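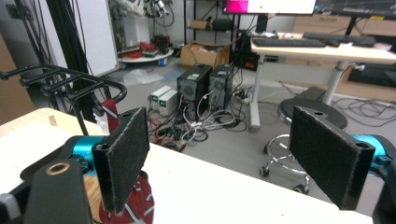

*Figure 1. Both fingers with the felt pads fitted, over the bench.*

## 3. Pad care and alignment

This section covers the hand-held gripper we used for the Fallow project at Skendholm, mainly how we kept the finger pads in working order. Mal-soon Ban did most of the pad work and I kept the log.

The gripper has two black fingers, each on a teal-blue joint, and each finger carries a felt-like pad. The pads came from Vuder as flat sheet and we cut them to size. Felt holds cloth well but picks up lint, and a pad full of lint lets the cloth slide. Our first set was changed after 200 grasps. By then we were dropping one grasp in five, so we moved the change to every 62 grasps and brushed the pads at the start of each session.

Steps for a pad change:

1. Open the fingers fully and lock the trigger.
2. Peel the old pad from the top edge down.
3. Wipe the bracket with alcohol and wait for it to dry.
4. Press the new pad on, square to the bracket, for 40 seconds.
5. Close the fingers slowly and check that the pads meet flat.

Step 5 took us the longest to get right. On the first try the left pad was on crooked and touched at one corner only – we had to throw it out and cut another.

## 4. Test setup

The check after each change is done with cloth on the rack. The tray and rack stay on the foam sheet, and the operator lifts the cloth off and hangs it back.
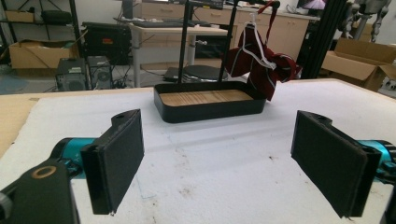

*Figure 2. Rack and tray on the foam sheet, with maroon fabric on the rack.*

If the cloth slips twice in a row, the pads come off again. We did not test thin plastic or paper. The foam marks easily and should be replaced before the July sessions.

One item is still open: the left joint has some play in it. Valbona Petek has asked for a spare, and until it comes we check the screws on that side at every pad change.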